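4.2 Opening ceremonies and what the plants did afterward

Food and drink makers like to announce a new plant twice, once when the ground is broken and once when the ribbon is cut. They rarely announce it a third time, when somebody could ask how it is going. Our sample was built to get at that missing third announcement. We collected 218 press notices issued by privately held beverage and condiment firms in the Altdale region and matched each one, where we could, to the firm's later filings, planning records and trade listings.

The notices themselves are a cheerful body of writing. Every plant is state of the art, including the two that were fitted out with bottling lines bought from the plant they replaced. Job figures are given in the future tense. Corketti, a maker of cordials and cooking syrups, promised 1389 positions across its supply chain, a number so exact that we wrote to ask how it had been reached. We received a brochure.

Coding was done by two readers working apart. Each notice was scored for claims about capacity, local hiring, export plans and family ownership, the last of which turned out to be the most stable claim in the set. Firms change their products, their sites and sometimes their names, but they go on being family owned in every paragraph until the month they are sold. Disagreements between readers were settled by discussion, most of it over whether "up to" counts as a promise. We decided that it does, a little. 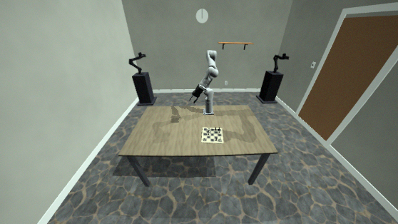
Figure 3. Simulated arm and table.

Capacity claims held up better than we had expected. Brullik, which moved its vinegar and pickling business out of three rented sheds and into one building of its own, reached the output named in its notice and then passed it. The firm did not issue a notice to say so. We learned of it from a planning application for a larger parking lot, and parking lots became one of our more useful sources after that.

Hiring claims did worse. Of the firms that named a figure for new local jobs, only 5 could be shown from public records to have met it within the period they had set themselves. This does not mean the others failed. Several had stopped reporting headcount at the level of the site, and one had redefined "local" to take in a warehouse a day's drive away. We treat these cases as unresolved and list them separately in the appendix, where they take up most of the space.

Export plans are harder to judge, as few firms say where they mean to export to. "Asia" was the usual answer.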